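Pusedeo Footlocker, Olive Drab
Sold by Hashmi Surplus & Outfitters

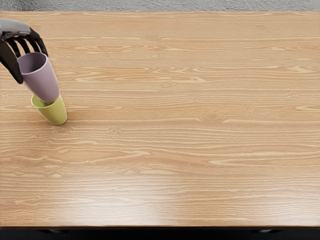
The Pusedeo is a full-size barracks footlocker built to the old pattern, for people who want one that will take daily use. Most of ours go to new recruits' families, retired service members and reenactment groups. The box is plywood with steel corners and a steel band around the lid. The hasp takes a standard padlock, sold separately.

The lift-out tray has two compartments. Rolled socks, undershirts and a shaving kit fit in the tray, and boots and folded uniforms go underneath. The tray is the same one used in the older Rodia locker, so if you have a Rodia with a cracked tray you can order this one as a replacement part.

Outside finish: flat olive drab enamel
Inside finish: clear sealer
Handles: leather, one at each end
Hinges: steel, full length
Rated load on closed lid: 300 lb
Warranty: 2 years on hinges, hasp and handles

Stenciling
We can stencil a name on the lid or front panel in white or black. Each line holds up to 14 characters, counting spaces. Type the name in the order box exactly as you want it. Stenciled lockers can't be returned unless the mistake is ours -- please check the spelling before you send it in.

Before you buy for a recruit
Do not send a footlocker to basic training. Recruits are issued what they need and have no place to keep one. Most families order in June for a graduation gift and hold it at home until there is a permanent address. Check with the unit first, as some barracks have rules on the size of personal storage.

Care
Wipe with a damp cloth. Rub a little saddle soap into the handles when they get stiff. Scratches can be touched up with Nirker flat enamel in olive drab, which we carry in small cans.

Shipping
Lockers ship by ground in one carton. We ship to APO and FPO addresses, but the carton is near the size limit for some of them -- write to Rhonda Pelletier in the order office and she will check yours before you pay.

Page updated 20 Sep 2019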